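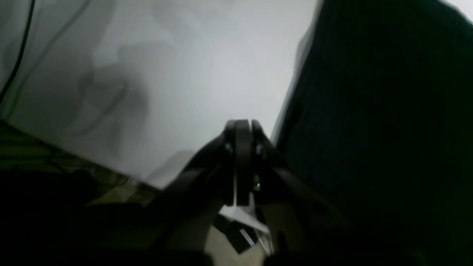

Velteswood Study Rooms, Pictures Office

Room Gallery: Pale Surfaces and Low Light

The study rooms at Velteswood occupy the north side of the Atthorpe building and are used for the examination, sorting and packing of household textiles and papers. This gallery forms part of the Pudulano series, which records the rooms and their contents in ordinary working conditions. The series as a whole holds 426 pictures, arranged by room and then by subject. Earlier parts cover shelving, window seats, and boxes and their labels.

Pictures in this part are grouped under light and shadow. No lamps are added and no tones are corrected before publication, so darker pictures appear on the page as dark as they were received. Readers using a small screen may wish to raise its brightness.

Caption

Pale gray surface in dim light. The gray is a little brighter toward the upper center, with soft, curving shadows concentrated on the left. A thin black cable crosses the upper left corner, and the right side is nearly black, with a faint blue-green tint.

Notes on the entry

The catalog lists the background as "pale surface, material not stated". Wall, fabric and paper each have their own heading in the index, and an entry is placed under one of them only when the material can be confirmed. The same rule applies to dark areas, which are listed by tone alone until a material is known. Readers who search the index by material should therefore check the general heading as well.

Shadows are indexed by outline – straight, curved or broken – and by edge, either sharp or soft. The present entry is filed under curved and soft. Cables have been indexed separately from other fittings since the September revision of the subject list.

Related parts of the series

Window Seats and Sills, 126 pictures
Boxes and Labels, 10 pictures
The Weldu Cupboard, 2 pictures

The Weldu Cupboard remains a separate part at the request of the study rooms, although its contents were moved to open shelving some time ago. Its entries have kept their original order.

Use of the pictures

Pictures in the series may be consulted free of charge for private study and teaching. Requests to print or republish should be made in writing to the Pictures Office and should give the title of the gallery, the intended use and the size of the print run. Larger copies can be supplied for most entries – a handling fee applies to printed copies only.

Corrections to captions are welcome and should be sent to the same office. Changes are entered at the next revision of the page.

Page last revised 18/05/2023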